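Sindier Begins Home Recording Program for Household Robot Training

MOKCOMBE, August 29, 2022 - Sindier said today that it has started recording everyday household tasks in private homes to train the software behind its Trolness robot arm. The recordings are made with hand-held grippers, which participants use in place of their own hands during chores.

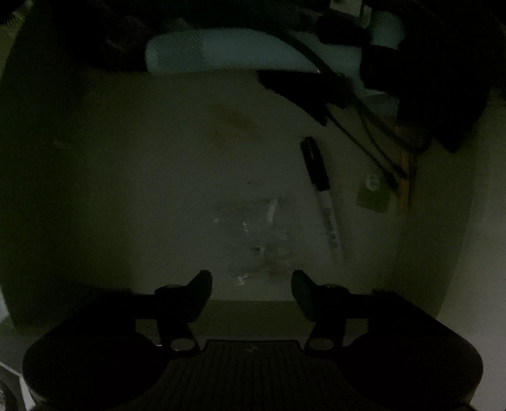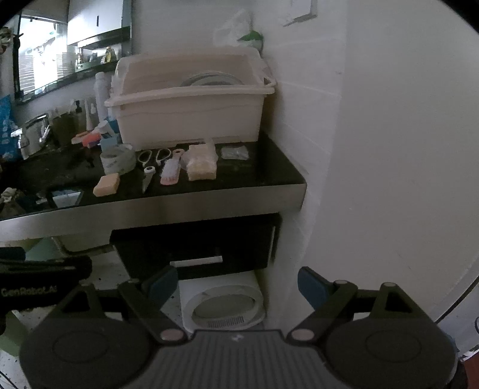
The Trolness learning system needs examples of ordinary handling work before it can plan a grasp by itself. Until July, Sindier collected all of its examples at a test kitchen in its Mokcombe office, using a fixed set of objects. Homes offer a wider mix. A single counter can hold scissors, a roll of tape, a bar of soap and a pink scrub brush in front of a dish drainer, and each of those calls for a different approach angle and a different amount of force. A marker pen lying next to clear plastic is another case the company wants covered, as transparent material has been a frequent source of missed grasps in lab tests.

"We had a system that did well on our own shelves and poorly in other people's kitchens," said Negin Mousavi, head of data at Sindier. "The objects were part of it. The light was a bigger part than we expected. We want dark corners and bright windows in the training set."

The first phase covers 57 homes in Mokcombe and nearby towns. Each household is asked to complete 300 short recordings over 18 days. Tasks include picking up small items, moving them from one surface to another and putting them away. Participants choose the order of the tasks and use items they already own. They are told to leave failed attempts in, and reviewers label them later.

Shirazi, a Mokcombe engineering firm, services the grippers and checks finger alignment between households. Bahman Abbasi, project engineer at Shirazi, said finger wear is logged after every return so that the learning team can tell a poor grasp from a worn part.

Recordings are reviewed before they enter the training set. Mail, family photos and faces are blurred, and a household can ask for any recording to be deleted within 18 days of its return. Participants are paid per accepted recording, including labeled failures.

Sindier plans to compare the home-trained version of Trolness with the current version on a test list of 341 objects. Kalkidan Gebreyes, who leads the evaluation, said none of the test objects will come from participating homes. Results will be posted on the company's website.

Households interested in the second phase can sign up through the Sindier website. Renters and shared homes are eligible.

Media contact: Umut Dağdelen, Sindier press office, Mokcombe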